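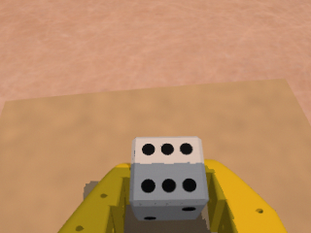 Search articles Search

The Dice Club at Colwood

Picking up a die is something most of us learned at a kitchen table, probably while arguing over whose turn it was, and I must admit I had never given it a second thought until I spent an evening with the robotics club at Colwood. They have been thinking about little else since December.

The club meets after lessons, in a long room above the library that smells of toast, and everything it does this year happens on a screen. The robot, the table and the dice all live in a simulator, so there is nothing to drop on your foot and nothing to lose under the radiator. Frøydis Hellström, who started the club with four pupils and now has nine, says she was worried they would find it dull. They didn't! By the time I had my coat off, two of them were already deep in a quarrel about how far apart the fingers should be before the gripper comes down, and I was asked to take sides – which I wisely declined to do.

The task sounds simple enough. Find a die, close two yellow fingers on it, lift it and carry it to the tan mat. Some runs use a white die and some a black one, and the pupils change the light as well, because a program that copes with one set of shadows can go badly astray with another.
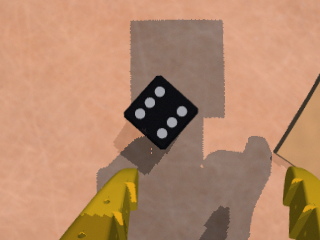

A long list of tries

Kekeli Acheampong keeps the log, and keeps it beautifully, with a line for every attempt and a remark in the margin when something odd has happened. There were 776 lines in it when I visited. "The corners are the worst," she told me. "If you come at it corner first, it spins away, and then you have to go and look for it."

Her partner, Mogens Bjarnason, prefers to slow the whole thing down and watch the last moment before the fingers close, over and over, with his chin on his fists. He has a soft spot for the runs that go wrong, and has saved about 100 of them in a folder called Hosum, after the village where his grandmother keeps some very stubborn goats.

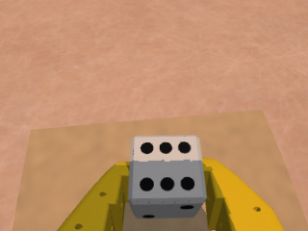 A white die held in the gripper above the mat.

In spring the club takes its program to the Sketell contest, where every team gets the same table and the same dice. Frøydis has booked the minibus, and Kekeli would like it known that there is still a seat for anyone who can read her handwriting.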